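## Keeping one arm in order at Jesholm

The technician who looks after the robot cell at Jesholm starts her round with the cables. She has done it this way for 3 years, before she switches anything on.

"People look first at the gripper, and I understand why," she says. "But most of my stops came from a cable. It hangs a little too short, the wrist turns, and after some weeks the plug is tired."

She leaves the cables hanging in free loops along the arm. Her predecessor tied them tight to the links, and the cell lost a wrist connector twice in one winter. Now she moves each joint slowly to its limit and watches if a loop gets pulled.

Next come the bolts of the base plate. She marks every bolt head with a paint pen, so a turned one shows at once. "If the plate moves by a hair, all my taught positions are wrong, and I will search for the fault in the program for half a day – I did this once."

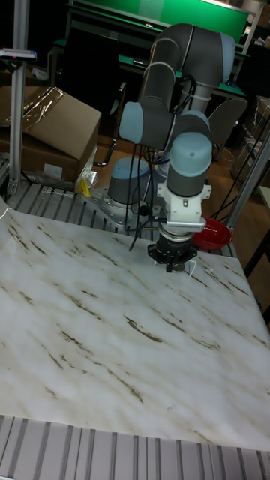
The sheet on the table is her own habit. On bare aluminum profile, small parts fall into the grooves and scratch on the edges. A sheet costs little, and she can pull it off and shake it out. "It makes wrinkles, yes. So I teach the pick height again after I change it. This takes ten minutes with the Skeder software."

The gripper fingers she checks by the counter. At 2,000 cycles she cleans them, and at up to 3,000 she measures the opening. The worst fault in her notebook is number 523, a finger that closed slightly crooked after a collision. The repair shop, Başaran, wanted to replace the whole gripper. She asked them for one new finger and two screws, and fitted them herself in December.

What would she like to change? She thinks for a moment. "A second set of cables on the shelf, from Polari if possible. Their plugs lock better. I have asked for it already, and I will ask again."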